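How to Sort Kitchen Tools into Bins Without Making Things Worse

I have read a lot of advice about kitchen bins, and most of it seems to be written by people who sell bins. The pitch is always that you buy the matching set, you drop everything in, and your drawer problem is over. Mine wasn't. I had a set of six from Stendinley for most of a year and all it did was give me six small junk drawers in place of one big one.

So take this as the doubtful person's version. It uses a few cheap plastic bins, and it starts with the tools that don't fit, which the bin sellers never mention.

What you need

A table or a stretch of counter you can clear off completely
A few plastic bins in different colors, ideally ones you already own
A damp cloth
A tape measure
A cardboard box for whatever is leaving the kitchen

Skip the label maker for now. I'll get to that.

Step 1. Empty one drawer, and only one

The popular method says to pull out everything you own and pile it up so you can feel bad about it. I tried that in March and was still eating dinner next to the pile a week later. Do one drawer. If it takes you more than 30 minutes to get to the bottom of it, your drawer is bigger than mine.

Wipe the drawer while it's empty. You won't do it later.

Step 2. Pull out the awkward ones first

Box graters, long spatulas, anything with a blade, anything with a handle that sticks out sideways. These are what jam the drawer, and they're also what wrecks a bin system, because a bin that's the right size for measuring spoons will never take a grater lying down. Set them to one side and don't try to make them fit.

Blades get their own spot, flat and well away from where you're going to be reaching. A guard or a folded dish towel will do.

Step 3. Line up your bins before you put anything in them

Put them in a row on the table with the sides close together. Different colors help more than I expected (I was all set to be snobby about this). "It's in the yellow one" gets through to a teenager. "It's in the second one from the left" does not.

Look at the rims, too. A bin with a dip in the front wall lets you see what's inside and get a hand in. Straight-sided ones hide small stuff at the bottom, so I give those the bigger tools. See-through plastic sounds like the obvious winner, but the tinted kind only gives you a vague idea of the contents, and a vague idea isn't much use when the onions are burning.

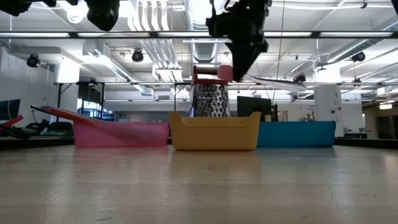

Pink, yellow and blue bins in a row, with the box grater standing behind the yellow one.

Step 4. Sort by when you reach for it

Every guide tells you to sort by type, with all the stirring things together and all the measuring things together. It looks great for a day. Then you make pancakes and have to visit every bin you own.

I sort by how often I use things. One bin for every day, one for the weekend, one for holidays and baking. Your groups may be different, but be strict about the everyday bin. If you didn't touch it in the last 2 weeks, it isn't everyday, whatever you paid for it.

My friend Bianca Olteanu disagrees with me here and keeps hers strictly by type. She also has a kitchen twice the size of mine, so I don't think it's a fair fight.

Step 5. Stand the grater up

A box grater is meant to stand. Give it a place at the back of the shelf behind the bins, handle up, where you can grab it without moving anything. I've seen the Zaki rack that's supposed to hold one on the inside of a cabinet door. I had one. It held the grater fine and the door stopped closing.

Step 6. Measure, then put them away

Check the shelf height against the tallest thing you've got, including its handle. Check the depth with the door shut. This is where the tape measure earns its keep, and where I found out that the Gondeda bins I'd liked so much were a hair too long for the cabinet.

Step 7. Wait before you label or buy anything

Live with it for a couple of weeks. Things will drift from one bin to another, and wherever they end up is probably where they belong. Label after that if you still want to. Mine have no labels.

A word on price

The Stistlow organizer set was $84 the last time I looked. Mine came from a thrift store at 50 cents apiece, and they hold spatulas just as well. Wash secondhand ones in hot soapy water first, and check the corners for cracks, because that's where grease collects.

I'm on month four with this setup. The holiday bin is overfull and I still can't find the good peeler.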